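Sollirness opens its bedroom-tidying sim pack to paying labs

Sollirness put its Skundham room pack on general sale 18th July, after a closed trial that ran since October. It's a simulated kid-size bedroom plus a two-arm robot model, sold as a download. Price is 700 dollars a seat, per year. No hardware needed beyond a decent graphics card.

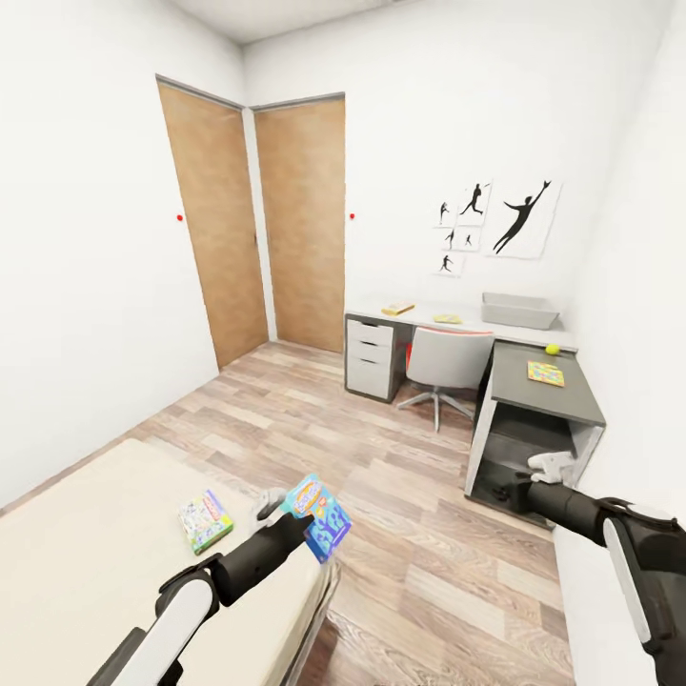
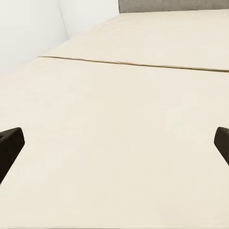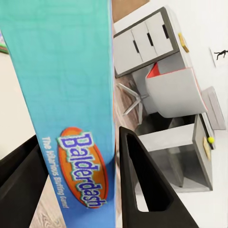
Renders from the Skundham pack, including the room with both arms at work, top, and a Balderdash box between the gripper fingers, bottom. Renders: Sollirness

The pitch is simple enough. Board games, beds, desks, clutter — stuff that home robots still fumble. Buyers get 237 scripted pick-and-place tasks and over 3,000 recorded runs, with the wide view and the close gripper views saved together. Flat boxes get a whole section of there own.

"Thin boxes on a soft surface are where most of our customers lose time," said Emiko Oda, product lead for the pack. "You can practice that a lot cheaper in software."

Trial users had complaints. Load times, mostly. Also the docs, which skipped the gripper settings entirely in the first build. Oda said both were fixed in the release version. We haven't checked.

Rival Jullow sells a kitchen pack along the same lines but charges by the run, and has no bedroom yet.

Support is email only for now, weekdays. A second room, code name Deák, is due in October with two new grippers and a bunk bed. Existing seats get it free, Sollirness says — new buyers will pay extra, price not set.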